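Bauklotz

Der Bauklotz (auch Bauklötzchen, Holzbaustein oder, vor allem in älteren Preislisten, Bauholz für Kinder) ist ein meist quader- oder würfelförmiges Spielzeug, das ohne Verbindungselemente gestapelt, gelegt und gereiht wird. Er gehört zu den langlebigsten Dingen im Kinderzimmer und wandert in vielen Familien über Generationen weiter, oft in derselben Kiste, die längst keinen Deckel mehr hat. Wer je eine solche Kiste auf einem Holzfußboden ausgeschüttet hat, kennt auch das Geräusch.

Zum Begriff

Das Wort Klotz bezeichnete ursprünglich ein grobes, unbearbeitetes Stück Holz und klingt bis heute ein wenig danach. Die Verkleinerungsform Klötzchen ist im Süden des Sprachgebiets häufig als Klötzle oder Klötzerl zu hören. Der Baustein dagegen meint im Handel oft auch Teile aus Stein, Kork oder Kunststoff, und manche Anbieter verwenden die Wörter nebeneinander, so dass man schon zweimal hinsehen muss, was eigentlich in der Schachtel liegt. Die Redensart »Bauklötze staunen« hat es über die Umgangssprache bis in die Wörterbücher geschafft. Woher sie kommt, ist nicht sicher geklärt, und die hübscheren Erklärungen sind vermutlich auch die jüngeren.

Holzarten und Oberflächen

Verwendet werden vor allem Buche, Ahorn, Linde, Erle sowie Nadelhölzer wie Fichte und Kiefer. Buche ist schwer, hart und gleichmäßig, ein Klotz daraus steht satt auf seiner Grundfläche und nimmt auch einen Sturz vom Tisch recht gelassen hin. Nadelholz ist deutlich leichter und weicher, es bekommt schneller Dellen und runde Ecken, duftet dafür frisch geschnitten ganz wunderbar und lässt sich in jeder Hobbywerkstatt verarbeiten.
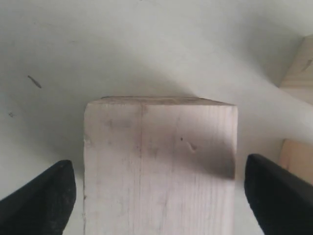 Ahorn und Linde liegen irgendwo dazwischen. Ahorn ist fein und hell und bleibt es bei guter Behandlung auch recht lange, Linde lässt sich leicht schnitzen und wird deshalb gern genommen, wenn zu den einfachen Quadern noch Bögen, Säulen oder kleine Dächer kommen sollen. Die meisten Hersteller belassen ihre Klötze entweder roh oder behandeln sie mit Leinöl oder Bienenwachs. Lackierte Sätze sind bunter und leichter abzuwischen, rutschen aber gern, was beim Bau höherer Türme für einigen Verdruss sorgt.

Maße und Grundformen

Ein guter Satz beruht auf einem Grundmaß, aus dem sich alle weiteren Kanten durch Verdoppeln oder Halbieren ergeben. So passen zwei flache Steine genau auf die Höhe eines Würfels, und eine Mauer lässt sich im Verband aufführen, ohne dass am Ende eine hässliche Lücke bleibt. Verbreitet ist bei Klötzen für jüngere Kinder eine Würfelkante von etwa 35 Millimetern. Kleinere Maße erlauben feinere Bauwerke, verlangen jedoch eine ruhigere Hand und mehr Geduld beim Aufräumen.

Die Werkstatt Pruvton, die in den Nachbarorten Skavton und Drasbridge lange Zeit fast alle Kindergärten belieferte, arbeitete mit einem sehr schlichten System aus 3 Grundformen: Würfel, Doppelwürfel und Platte. Ihre Kataloge, die jeweils im April erschienen, zeigen Torhäuser, Brücken und sogar einen Leuchtturm, allesamt aus diesen wenigen Teilen gebaut. Die Spielzeughistorikerin Francine Gosselin hat die erhaltenen Hefte ausgewertet und darauf hingewiesen, wie sparsam die Anleitungen sind. Gezeigt wird immer nur das fertige Haus, den Weg dorthin mussten sich die Kinder selbst suchen.

Halten und Setzen

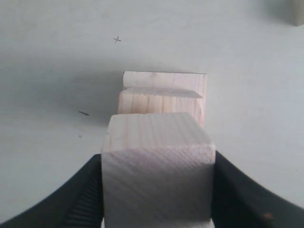

Das Greifen eines Klotzes sieht einfacher aus, als es für ein kleines Kind ist. Zunächst wird er mit der ganzen Hand umschlossen, und erst nach und nach lernen die Finger, ihn nur an zwei gegenüberliegenden Seiten zu fassen und die übrigen Flächen frei zu lassen. Ein heller Klotz, der so zwischen zwei Fingern aufrecht gehalten wird, bleibt oben offen zu sehen, und beide Griffflächen liegen an den Flanken. Zum Absetzen eignet sich dieser seitliche Griff sehr gut, weil weder Daumen noch Handballen unter das Holz geraten. Schwieriger ist das Loslassen. Wer zu hastig öffnet, zieht den Stein gern noch ein wenig mit, und der Turm, an dem man so lange gesessen hat, steht plötzlich schief.

Kinder von 3 Jahren bauen häufig schon mit großer Ausdauer in die Höhe, während das Überbrücken eines Zwischenraums, also zwei Stützen und ein Balken darüber, vielen noch etwas schwerfällt. Im Vorschulalter von 5 Jahren treten oft Grundrisse, Höfe und Umfriedungen hinzu, und auf einmal wohnt auch jemand darin. Das alles sind natürlich nur grobe Anhaltspunkte, denn kaum etwas hängt so sehr von Laune, Gesellschaft und vorhandener Kiste ab wie das Bauen.

Der Untergrund

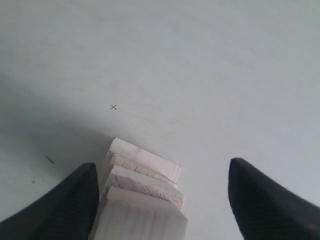

Lesezeit dieses Abschnitts: 1 Minute

Auf welchem Grund gebaut wird, entscheidet über mehr, als man zunächst denken möchte. Ein dicker Teppich ist freundlich zu den Ohren der Nachbarn, gibt aber nach, und schon der unterste Stein steht dann nicht mehr recht im Lot. Auf Dielen stören die Fugen. Am besten bewährt sich eine glatte, feste Platte, die man notfalls samt Bauwerk ein Stück zur Seite rücken kann (langsam!). Manche Kindergärten legen dafür eigens ein Baubrett aus, auf dem die Gebäude über Nacht stehen bleiben dürfen, und dieses Recht wird von den Bauenden sehr ernst genommen.

Faserrichtung und Alterung 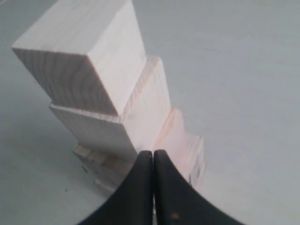
Holz arbeitet, und das gilt auch für ein so kleines Stück wie einen Bauklotz. Quer zur Faser quillt und schwindet es erheblich stärker als längs dazu, weshalb ein Würfel, der im Sommer noch genau passte, nach einem trockenen Winter in der Heizungsluft ein klein wenig von seiner Form abweichen kann. Wie die Faser liegt, verrät meist schon ein Blick auf die Flächen: An dem großen Kiefernklotz oben links ziehen sich über die breite Seite zarte, gerade Linien, auf der Hirnholzseite dagegen schwingen die Jahrringe als dünne, etwas dunklere Bögen. Beim Schleifen merkt man den Unterschied ebenfalls, das Hirnholz nimmt Öl begierig auf und dunkelt dabei stärker nach als die Längsflächen.

Rohes Nadelholz vergilbt mit den Jahren zu einem warmen Honigton. Flecken und Druckstellen lassen sich mit feinem Schleifpapier mildern, leichte Dellen mitunter durch ein feuchtes Tuch und ein mäßig warmes Bügeleisen heben. Ins Wasser legen sollte man Holzklötze nicht, ein nebelfeuchter Lappen genügt, und danach dürfen sie ausgebreitet an der Luft trocknen.

Siehe auch: Anlegespiel, Hirnholz, Steinbaukasten, Turmbau

Zuletzt bearbeitet: 1. März 2018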